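Workshop Tips: Looking After a Small Desktop Gripper

Last revised October 21, 2024

These notes cover the routine service of a small printed gripper head of the kind fitted to the Holto bench arm. Most of it applies to any light unit with a printed body and a band drive. Set aside an hour for the first service and half that once you know where the screws are.

Before you start

Park the arm in its home position and switch off at the wall. The stop button on the base leaves the servo board live, so don't rely on it. Wait for the board light to go out, then unplug the head cable by the plug body. Pulling on the wires will eventually work one loose inside the crimp, and the fault that follows is intermittent and tedious to find.

Write down the cycle count from the controller screen. Ours read 2,527 at the last service. The Planov controller rolls the display back to zero after a firmware update, so keep the running total on paper.

Working surface

A clean white desk is better than a dark workbench for this job. Small black parts show up on it, and so does printed dust, which tells you where the wear is. A divided plastic tray will hold the screws in the order they came out. A binder clip keeps the cable out of the way while the head is off.

Cleaning

Brush out the joints with a dry, soft brush. Do not use acetone or brake cleaner on printed parts. A cloth dampened with warm water and a drop of dish soap will take off most grime, but keep it away from the servo housing and let everything dry overnight before refitting.
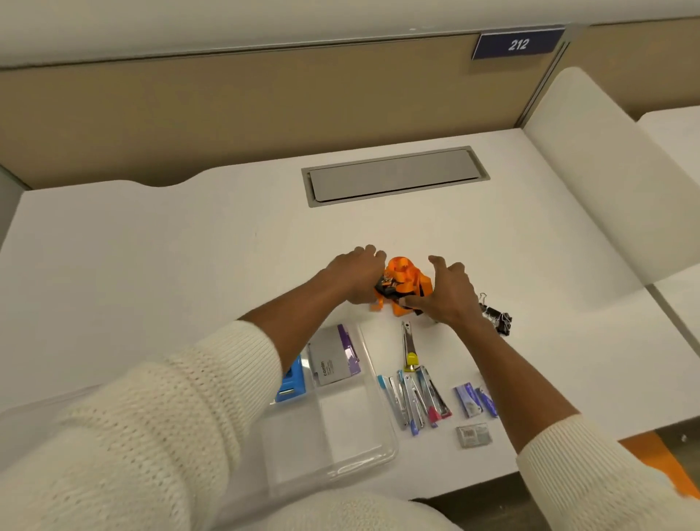 Turn each joint through its full travel by hand, slowly, with the head supported from both sides. Resistance should be even. A tight spot that returns at the same angle is usually a burr on the printed face and can be taken off with 400 grit paper. A tight spot that moves about is more likely grit in the bearing – flush it or replace it.

Bands and fasteners

Check the drive band for glazing, cracks and stretch. Ours are changed at 3,000 cycles or every December, whichever comes first. Buy two at a time. The Calloway bands fit without trimming, while the generic ones are a millimetre or so wide and rub on the guard.

Screws into printed plastic should be done up until they seat, then an eighth of a turn more. If a hole has stripped, fit a brass insert. Glue holds for a while but makes the next repair harder. Thread locker attacks some plastics, so keep it for metal-to-metal joints.

Refitting and setting zero

Refit the head with the jaws open and the alignment marks matched. Plug in the cable, restore power and run the homing routine at the lowest speed. On our unit the jaw gap at zero is 28 mm and full opening is 68 mm. If the gap is off by more than a millimetre, remove the horn and move it one spline. Correcting it in software uses up travel at the other end.

Run ten empty cycles and listen. A click once per cycle means the horn screw is loose. A steady buzz at rest means the servo is holding against a stop, so back the zero off slightly and home it again.

Spares worth keeping

Two drive bands, one servo horn with its screw, a bag of M3 brass inserts and a spare head cable. The Clollness kit has all of these except the cable, which is sold separately and comes in two lengths. The short one will not reach with the arm fully extended.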